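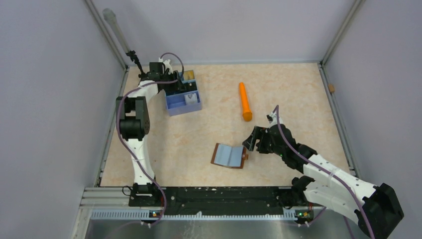 Comfort Zakaria thinks I have written too many rules. Her comment under my May post said that a cell with two arms in it needs one rule, keep your hands out while the power is on, and that everything after that is people covering themselves. She has run more of these cells than I have, so I took a week over my answer.

She is right about the first rule. I still have nine, and I am keeping them. They are taped to the side of the cabinet at Kekance and I have typed them out below with a few notes, as several people asked.

1. Hands out while the arms are live. Put the arms on hold first, then reach in. A slow arm is still a live arm.

2. One person holds the controls and says so out loud. If you hand over, the other person says it back. We lost a morning to two people both thinking the other one had pressed hold.

3. Check the cables before the first run of the day. Ours are purple and run up the outside of each arm with a loop near the wrist. The loop has to be long enough for the wrist to turn all the way and short enough that it doesn't catch on the other arm. If you have to pull on it to get the turn, it's too short. Stop and re-clip it.

4. Both arms share a table, so agree the middle. Either arm may cross to the other side, but only one at a time, and the other waits until it has gone back. This is written into the program and also written on the card. I want both.

5. Only the things on the task sheet go on the table. A toy carrot and a little booklet are fine if the sheet says carrot and booklet. Your pen is not on the sheet. Neither is your tea.

6. Soft and light things first. When a new grasp is being tried, start with something that can be squashed or dropped without harm. Paper comes later than people expect. An open booklet is harder than it looks, as the fingers have to come in low and the pages move.

7. Bins go back where they were. If a bin with compartments is turned round, the program doesn't know and will put the right thing in the wrong place. We mark the position with tape at the corners and replace the tape when it lifts.

8. Write down every stop. The time, which arm, what it was doing, who pressed. Spyros Triantafyllou keeps the log and he would like full words, please. "Funny noise" has been entered four times and means four different things.

9. Nobody works the cell alone after six in the evening. This one gets the most complaints and I am not changing it.

That is the card. Back to Comfort's point, which was that long lists don't get read. I agree that they don't, past a certain size. The old binder we had from Metov ran to 88 pages and I doubt any of us got beyond the contents. It had a whole section on floor paint. What I did was go through the stop log and ask which pages would have helped. We had 2492 runs in it by then. The stops were nearly all cables, bins and people talking over each other, so that is what the card is about. The binder is on the shelf and we still use it for the yearly check.

The card doesn't replace the risk assessment. If you are setting up a cell from nothing, do that properly, with whoever signs for safety in your building, and read the standards that apply where you are. Rules on a card are for the people standing next to the thing at ten in the morning.

Two changes since the last version. Rule 2 used to say "tell the other person", which Magdalini Sarantis pointed out could be done by text message. It now says out loud. And rule 7 used to cover lids as well, but we stopped using lids.

I have left one thing off and may put it back. Aparecida Teixeira wants a rule about cleaning the gripper fingers at the end of each session. I do it anyway and so does she, but the log has no stops that I can put down to dirty fingers, and the card is full. If you have seen it cause trouble, tell me what was on the fingers and what the arm was trying to pick up.

Next post will be on how we number the task sheets.

4 comments | Share this post
Older post | Newer post | Home | About | Contact
Get new posts by email. You can unsubscribe at any time.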